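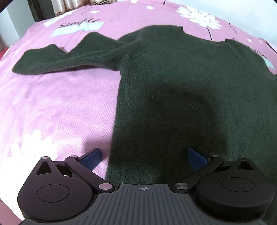
Photo: Ignacio Villalba

I have been a grown adult for a long while and I still fold a jumper like someone stuffing a burrito in the dark. So I am precisely the sort of person Verumitz had in mind with Imo, its laundry-folding subscription, and I'd like it noted that I went in willing to be charmed.

The pitch goes like this. You pay $144 a month for a pair of arms on a stand, and the arms learn from people. Those people spend their shifts with a hand-held gripper, closing two blue-padded fingers on the hem of a fuzzy green jumper laid out on a flowery bedsheet, then doing it again with the sleeve the other way. Verumitz says Imo has 2000 hours of this behind it. I believe them. It folds a tea towel beautifully.

Jumpers are another matter. Mine took two goes and came out roughly the shape of Tasmania. Mireille Abou Jaoude, who runs the home trial program, told me dark knits are hard and an update is due in December. I have been promised many things for December.

What bothers me is the sums. The rival Pravetti kit costs $700 outright and does only shirts and towels, badly, but at least it's yours to resent. Imo passes that figure in the fifth month and keeps going.

And somebody out there is already folding jumpers all day so that I needn't. They're clearly good at it by now – I'd happily pay them the $144 and skip the arms.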